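Sudavdale Youth Football Program: Progress Report for July
Prepared by Albertina Arruda for the Zinik Fund
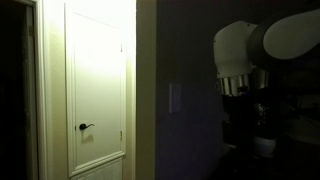 The second part of the season started well. We have now 40 registered players, against 35 in the spring, and the girls' team can finally play full matches. Training is two evenings per week on the Plerkbridge field.

From your grant we bought 20 balls and paid the league fee. There remains $516, which we would like to keep for the bus to the away tournament. Please let us know if this is allowed, as the original budget put this money under equipment.

One matter is still open. The league has not answered our appeal about the match against Abreu, where we lost the points for a late player list. Leonor Bragança sent the papers again — with the signed form from the referee — and was told that the decision will come before the next round.

The under-12 group has still only one coach. Two parents are taking the beginner course and they should finish it in August. Until then I cover the second training myself.

The receipts are attached. The list of players will follow when the last three medical forms are in.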